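Quiénes somos

Warstead es una empresa pequeña que ayuda a otras empresas a guardar menos cosas. Trabajamos con tiendas, talleres y almacenes que compran más de lo que venden, y llevamos el tiempo suficiente en esto como para desconfiar de casi todo lo que se publica sobre el orden. Si ha llegado aquí buscando un método con nombre japonés, cierre la pestaña sin remordimientos.

La empresa la fundó Hường Mai después de pasar por Andberg, una consultora donde se facturaban informes de inventario que los clientes archivaban sin abrir. Ella lo cuenta con menos diplomacia. De aquella época conserva una manía que hemos heredado todos: antes de proponer nada, pedimos ver el último informe que encargó el cliente y preguntamos qué cambió después de leerlo. La respuesta suele ser incómoda y nos ahorra la primera reunión.

Empezamos con 2 clientes y una mesa prestada. Uno de ellos, la ferretería Đinh, sigue con nosotros. En su primer recuento salieron 1648 referencias, de las cuales una buena parte llevaba años sin moverse de la estantería. El dueño estaba convencido de que todo acabaría vendiéndose. Algunas piezas se vendieron, hay que reconocerlo, y todavía nos lo recuerda cada octubre, cuando toca revisar las cifras.
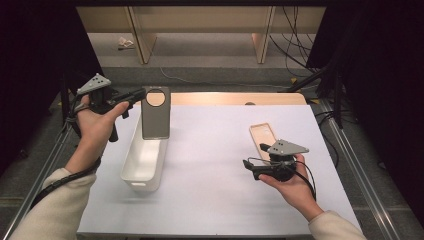

El accesorio barato es el producto que más quebraderos de cabeza nos da. Ocupa poco, cuesta poco, y por eso mismo se pide sin pensar: un color más, un modelo más, otra caja por si acaso. Una funda gris de teléfono con un recorte redondo grande para la cámara sirve para los teléfonos a los que les encaja ese recorte y para ninguno más, y cuando esos teléfonos dejan de verse por la calle la funda sigue en su cubeta blanca de plástico tan nueva como el primer día. Los proveedores llaman a esto «surtido completo». Nosotros lo llamamos dinero parado, y preferimos discutirlo antes del pedido.

Tampoco nos fiamos demasiado de los programas. Hemos probado bastantes, y usamos uno, Sirkel, que desarrollamos en casa porque nos cansamos de pagar por gráficos de colores. Sirkel hace poca cosa: avisa cuando un artículo lleva 30 días sin salir y obliga a alguien a escribir qué piensa hacer con él. No predice la demanda. Cuando un comercial le asegure que su herramienta sí lo hace, pídale las predicciones del año pasado – por escrito, si puede ser.

Cómo trabajamos

Vamos al local, contamos, hablamos con quien repone las estanterías y entregamos un documento de 2 páginas. Si hace falta una tercera, es que no hemos entendido el problema. No hacemos talleres de motivación ni ponemos carteles en el comedor. Tampoco cobramos un porcentaje del ahorro, fórmula muy de moda que invita a inflar el ahorro y a discutir durante meses cómo se mide. Tenemos una tarifa por visita y figura en el presupuesto desde el principio.

Rechazamos encargos. Si el almacén está bien llevado y lo que falla es el precio, el alquiler o la familia, lo decimos y nos marchamos, aunque esa visita se cobra igual.

Quien quiera trabajar aquí puede escribirnos sin carta de presentación. Nos interesa más que nos cuente una compra absurda de su empleo anterior y quién la firmó. Contestamos a todos los mensajes, por lo general a primera hora de la mañana, antes de salir hacia el local de algún cliente.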